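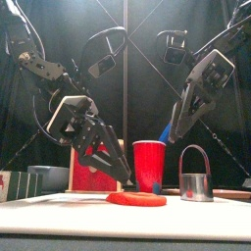 You should never let both arms go to the same place at the same time, Marjatta Kuusisto warned the students in their first week, and then she let them find out why. In the robot club at Dralstead, the members learn two-arm work by hand. One student guides the left side, one guides the right, and both must agree before anything moves.

Nasrin Mazandarani joined in July. She had written programs before, but she had never shared a machine with another person. "My partner was always faster than me," she says. "I was saying wait, wait, for the whole evening."

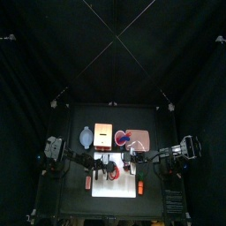 Two arms, one table: the club's workspace at Dralstead.

The club meets each Friday and has 13 members. Their goal for the season is the Wostero Cup, where a team gets 50 tries at passing an object from one arm to the other. Adom Bawa keeps the practice notes in a paper notebook – he does not trust the shared file – and he reads them aloud before each session.

Passing is the difficult part. If the first gripper opens too early, the object falls, 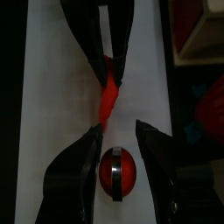 and if it opens too late, the two arms pull against each other. Soft things forgive a small mistake, so new pairs begin with them. Hard and round things come later, when the partners know each other's speed.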